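Home | Topics | Materials | Tools | Contact

Angle bracket

An angle bracket is a piece of stiff material with two arms that meet at a corner. It is used to join two parts that sit at an angle to each other, most often a shelf and a wall. The arms may be the same length, but in many types one is longer.

Early brackets were cut from naturally bent wood. Shipbuilders looked for trees with a suitable curve where a branch met the trunk, and the finished pieces were called knees. Iron brackets later took over much of this work, and pressed steel made them cheap enough for ordinary homes.
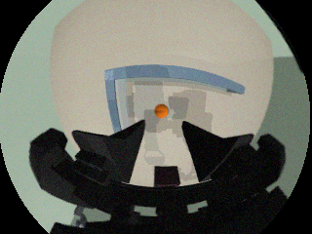

A blue L-shaped piece on a pale beige tabletop, rendered by computer.

The load on a shelf bracket tries to pull its upper fixing out of the wall. A longer wall arm lowers this pull. Some brackets have a diagonal brace between the arms, which makes them much stiffer for little extra weight.

The workshop at Dravby made brackets for the Bisgaard shelving system, whose catalog listed 88 patterns in 11 finishes. Pattern 2562 had uneven arms and was sold for narrow shelves. Bernice Annan's history of the workshop covers the range in detail.

See also: Corbel, Gusset plate, Shelf

Shared 7 times | 2 comments

Chantelle Buthelezi
My parents had Bisgaard shelves in the hall. Is the catalog online anywhere?

Grollach
Could you add a section on folding brackets? I need some for a workbench.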